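Snack Stall Checklist, Spring Fair, Vullomthorpe Hall, with my comments 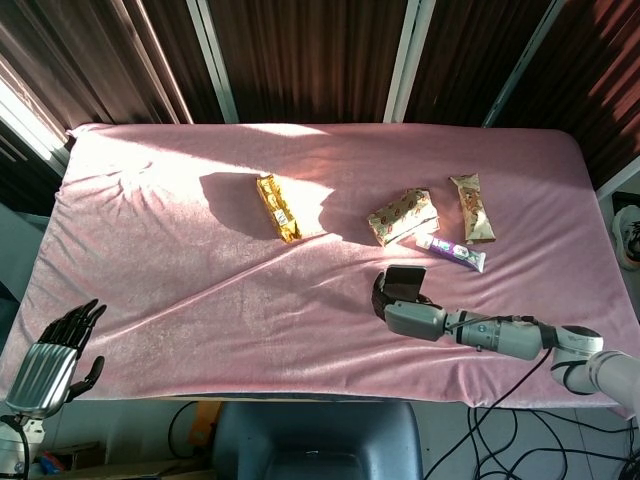 I've done the food table check for the spring fair two years running now, and every time I end up scribbling more in the margins than in the boxes, so this time I'm typing it up properly! Everything was checked in April, before the doors opened, with the hall's own form (the long one, Proneo layout, the one with the tiny boxes). My first comment is on sunlight. The pink velvety cloth was bright and bleached-looking across its far half, with the packets throwing long shadows to the left, and anything with chocolate in it has no business on that side of a table. I marked it "fix before opening" and asked for the blind to come down.

1. Table steady, legs locked: OK
Gave it a good shove from both ends. The left legs click twice, wait for the second click.

2. Cloth flat and clear of the floor: NEEDS WORK
Lots of creases and folds. It's a lovely cloth, but cups tip over on a wrinkle, so please pull it tight and clip it at the corners. Clips are in the Lloyd tin under the stage.

3. Stock out of direct sun: NEEDS WORK
See my rant up top.

4. Wrappers sealed, dates good: OK
I went through the stock boxes one by one (166 packets, my poor thumbs) and pulled 2 with split seams. They're in a bag marked NOT FOR SALE, so please don't be kind and put them back.

5. Allergen sheet on display: NO
Still in the office printer when I looked! It needs to be at eye level and in big type. Last year's was taped behind the cash box and I only found it when we packed up.

6. Walkway in front of the stall: OK, just
I like 30 inches at the very least and we have a hair more than that. Keep strollers on the window side.

7. Extension cord for the urn: FAIL
The Plavberg reel was still wound up with the urn plugged in. Unwind the whole thing before you switch on, please, every time. Tape it down where it crosses to the kitchen door.

8. Fire exit behind the stall: OK
Opened on the first push. Somebody has oiled it and I could kiss them.

9. Hand wash and towels: OK
Soap was low, so I topped it up. Paper towels are on the high shelf, bring the step stool.

10. Trash and recycling: PARTLY
One bin for a crowd of around 700 is a joke. Borrow the two from the parking lot and put one by each door.

Recheck items 2, 3, 5, 7 and 10 at 9:30, and leave the signed form in the kitchen drawer.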